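Learning to write with my left hand (sort of)

So the cast came off my right wrist on Tuesday, and everybody keeps asking if I'm going to stop with the left-handed writing now. No! I have put way too much into this. I filled one whole notebook and started a second one, and my grocery lists can be read by other people, which was more or less the dream.

If you missed the earlier posts, I slipped on the back steps carrying a tray of seedlings (tomatoes, all dead, let's not talk about it) and broke my wrist in two places. It was the hand I do everything with. Brushing my teeth with the other one felt like being brushed by a stranger. I could type with one hand and a bit of thumb, so work was fine, but I write a lot by hand at home. Lists, birthday cards, the journal I've kept since college, little notes in the margins of cookbooks about how the oven lies. I lasted four days without it and then I got cranky enough that my sister told me to go buy a pencil.

The first week was terrible. My letters leaned all over the place and the lowercase e was a complete disaster, it kept coming out as a kind of squashed loop. And I gripped so hard! I'd write my name and need to shake my arm out. I tried copying out a recipe for lentil soup and it took longer than making the soup.

What helped the most was going big. I mean really big, letters as tall as my hand, from the shoulder instead of the fingers. I taped up paper and did rows of circles, then rows of circles leaning the other way, then long wobbly waves like a kid drawing the ocean. I felt silly for a couple of evenings and then I kind of loved it. There's something about a big pale empty space that makes you want to put a line across it.
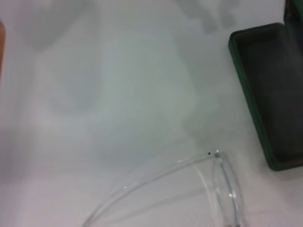
Ruby-Lee Merrick wrote in the comments last time that she went through the same thing after her shoulder surgery, and that I was wrong about pencils. Use a soft felt tip, she said, because a pencil makes you press and pressing is the whole trouble. She also said to turn the paper clockwise, way more than feels normal, so your hand comes up from underneath the line and doesn't drag through what you just wrote.

Well, Ruby-Lee, I owe you a coffee. I switched to a felt tip that same night and my hand stopped cramping almost right away. The paper thing took longer to get used to. I kept straightening it without noticing, so I put a strip of masking tape on the desk at the angle I wanted and lined the notebook up with that. It's still there. It's picked up a lot of cat hair.

About the notebook, because a few of you asked. It's a Kamby, the one with 284 pages and the gray cover. I like it fine. The paper is thick enough that the felt tip doesn't come through, and it opens flat, which matters a lot more when your other hand is in a cast and can't hold the page down. I had a Simar before that and it kept flopping shut on me. I said some things to that notebook. The Simar is now where I write down what the cat weighs.

I got a little obsessed with how much I was writing, too. Every night I put the number of words at the top of the page, and when I added it all up on the day the cast came off I had 3976. That's not a lot for a person who can write! Some nights it was one sentence about the weather. But I did every one of them with the wrong hand and I'm going to be a bit smug about it.

My practice, in case anybody wants to try it with or without breaking something: I'd start with 5 minutes of big circles and waves. Then the alphabet once, slow, saying the letters out loud if I was alone. Then whatever I wanted to say about the day. I stopped as soon as it got sloppy. I tried pushing through a couple of times and all I got was sloppy pages and a sore neck.

Oh, and the neck. Notburga Eder, who I take the Saturday stretching class from, noticed I was holding my left shoulder up by my ear the entire time. She made me drop it, breathe out, and write one word. Then drop it again. It's annoying how well that works. Now I catch myself doing it at the stove.

I did miss being fast. I had a phone call with the insurance people where I was trying to write down a claim number and the poor man had to say it three times, and when I read it back to him I read one of my own sevens as a one. I've started crossing my sevens. My grandmother always did that and I used to think it was so fancy.

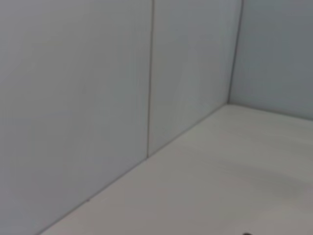

Last updated: November

Okay, a little update, now that I've had both hands back for a bit. The right one is weak and stiff and kind of offended. The physical therapist gave me putty to squeeze and a sheet of exercises, and I do them while the coffee brews. I can write with it, but my old handwriting looks strange to me, all quick and slanted, like it's running for a bus. The left-handed writing is round and careful and looks like it belongs to a very serious eight-year-old. I've gotten fond of her.

So I've split things up. Lists and phone notes go to the right hand, when it feels up to it. The journal stays with the left. I think I write differently in there now. I can't rattle on when every word takes that long, so I leave out the complaining (most of it) and put down the thing I want to remember. Last night it was just that the neighbor's kid has learned to whistle and can't be stopped.

I want to try a real pen next. Mansa Opoku lent me a Givar with a wide nib and told me to push it gently, since lefties push where righties pull, and so far I've mostly made blots. Nice blots, though! Blue-black. If you have a favorite pen for the left hand, tell me in the comments, and please tell me if it's one that dries fast, because I have ink on the side of my hand, my sleeve, and the cat.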